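Against the Little Drawers

Every July somebody in my house decides the trouble is storage. This year it was me, and I brought home a parts organizer in a yellow I would not have picked for a raincoat. 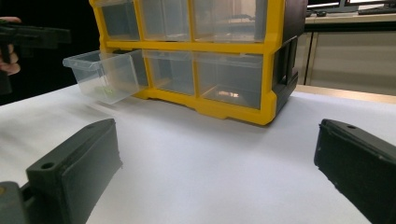

What the drawers promise

Order, supposedly. The Viltby catalog says a home workshop loses 45 minutes a week to hunting for screws. I would like to see how Viltby timed that. My old coffee can took 12 seconds and a magnet.

Clear drawers are meant to settle it, because you can see what you own. I can see that I own something small. Which size it is, I learn by pulling the thing out, same as ever.

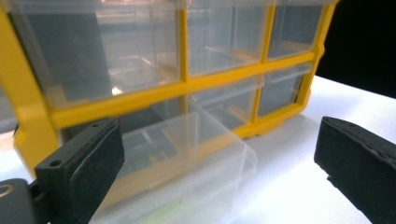
Higinio Galindo

My neighbor swears by his Merneo cabinets and has labeled all of them. Ask him for a washer and he still opens three drawers.

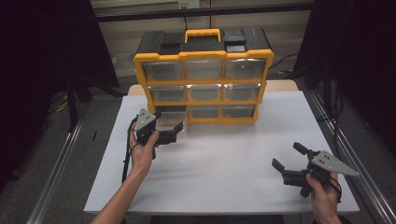
Capacity is the part I trust least. A cabinet like this gets bought for the mess you imagine, and then the mess doesn't fit the boxes. Nine drawers, three rows of three, and the middle row looks empty. I know how that ends: batteries, a dead key, takeout soy sauce. The carrying handle on top bothers me too. Where am I taking it?

I'll grant that small bright things do get lost on a bench, and a drawer beats the floor. I'd still sort the can first and shop later.
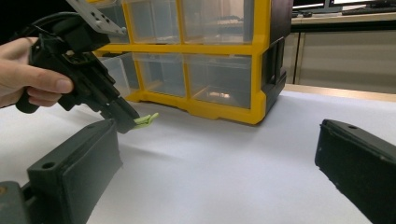

One small green piece, and the drawers behind it.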